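Nutine — team meeting, August
Start at 4 p.m., online. All the team was present except the sound side, who sent their notes in writing.

1. Notes from the last meeting
Accepted without change. The point about the font license stays open.

2. Save files
The new save format is in the test branch. Old saves load correctly, but when the player has more than 100 items in the storage, the game stops for a moment before the menu opens. We agreed to load the storage only when the player opens it. The programming side will do this before the next test build.

It was asked if we should keep the old format as an option. Decision: no. We convert the save one time and keep a copy next to it.

3. Fishing
Testers in the Wunitz region wrote that the fishing takes too long. At the moment the line waits up to 90 seconds in rainy weather. There was a long discussion. One side thinks the waiting is part of the mood, the other side simply finds it boring. We will try a shorter wait in the next build and leave the rain bonus as it is.

The rod sold in Mabuza has the wrong price again. The price table was overwritten in the last merge, so it must be entered new.

4. Dialogue
The harbor chapter has 7 conversations without final text. The writing side asks that the others do not put temporary jokes in the files, because two of them were already sent to translation. This was accepted, with some laughing.

5. Mevar
The Mevar level editor crashes when a map is closed with unsaved changes. It happens only on the older computers. Until it is repaired, please save before closing — also when you changed nothing.

6. Controller support
Postponed. We have 2 controllers for testing and one is at the moment with the art side. Please bring it back to the shelf.

7. Other
The build server will be off on the evening of the update. The trailer text should be shorter, new proposals go in the shared folder.
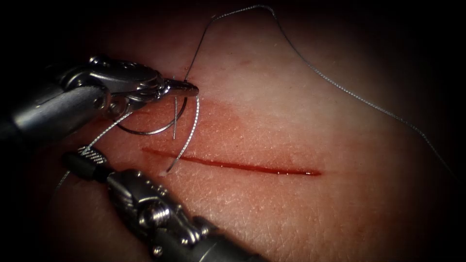
Proposals for the trailer text are open until the next meeting, which will be at the same hour. The sound side will show the new rain effects first, then we continue with the font license.

End of the meeting: 5:20 p.m.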